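Planner fails on last few cm of approach in bin picking, fine in free space

Forum: Motion planning and control

griltdale_ctrl
Six-axis arm, parallel gripper, blocks in a metal bin. Free-space moves plan without trouble. The final descent into the bin is where it falls over. Out of 638 logged attempts since July, nearly all the failures are "no valid path" on the linear segment between pre-grasp and grasp. The goal pose itself passes the collision check and IK returns a solution. Octomap comes from one overhead depth camera and updates before every plan. Has anyone had the same and found something better than shrinking the padding until it goes away?

Jovow
What is the voxel size, and do you add the bin as a mesh or leave it to the octomap? Also which solver are you using for the straight-line part?

griltdale_ctrl
Voxels are 4 mm. The bin is octomap only, no mesh. The straight-line part is the stock Cartesian interpolator with the jump threshold left at whatever it ships with.

Alina Dinu
Two separate problems, I think.

First, bare metal gives poor depth. You will get phantom points floating above the floor and the walls will come out thicker than they are. Put the bin in as a mesh at a calibrated pose, then mask out every point within a few mm of it. Only the parts should be left in the octomap.

Second, the interpolator keeps whichever IK branch it was seeded with. If the seed is close to a wrist limit, the goal can be reachable while the line to it is not. Solve IK at the grasp first, take all the branches, then interpolate backwards up to pre-grasp and keep the first branch that survives.

kerkalard
Agree with the second part, not with the first. A mesh at a fixed pose is fine until somebody knocks the bin. We had ours clamped and it still crept over a shift. The mesh was then wrong by more than the clearance, and the planner was quite happy to drive a finger into the wall. I would keep the sensed geometry and filter it properly.

Alina Dinu
Then register the mesh against the cloud at the start of each cycle. ICP on the rim only takes 24 ms here on one core. Filtering raw depth off shiny metal is a job that never ends.

kerkalard
ICP on a rim with an arm in view is not something I would trust without a residual check.

Alina Dinu
Obviously there is a residual check. The arm is out of view when the cloud is taken.

Jovow
One more thing to look at: hoses and cables. If they are not in the robot model, the planner does not know about them. If you have wrapped the whole forearm in one fat cylinder to cover them, that cylinder will hit the bin wall on every low grasp. Three or four short capsules do the same job with far less wasted volume.

griltdale_ctrl
It is one fat cylinder. I will split it up and try the backwards interpolation on Saturday when the cell is free.

hodoroaga_lab
We run something close to this, long bars and shorter blocks in a metal bin. Splitting the cable volume gave us more than any planner setting did. The cables go round the joint in a wide loop, so the capsules have to follow the loop and not the link.
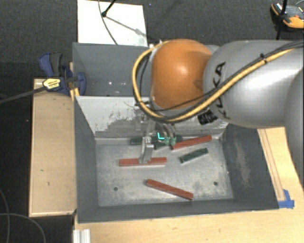
Does the collision check need to run against the block being grasped?
Only up to the pre-grasp pose. After that, allow contact between the finger links and that one object ID, and leave every other pair switched on, including finger against neighbouring blocks. If your segmentation merges two touching blocks into one ID you will lose that protection, so check for it.

kerkalard
That last point matters. We had merged IDs for weeks and put it down to bad grasp ranking.

griltdale_ctrl
Results. Capsules in place of the cylinder, all IK branches tried from the grasp upwards, bin still octomap only. Most of the "no valid path" failures have gone. What is left is grasps near the walls, and there the octomap does show a thick wall, as Alina said.

Alina Dinu
Mesh plus rim registration will deal with those. Log the residual and refuse to plan above 2 mm.

kerkalard
Or try a median over several depth captures before you add another moving part. It costs you some cycle time but there is no model to maintain.

griltdale_ctrl
I will run both on the same recorded clouds and post the numbers. Leaving the thread open until then.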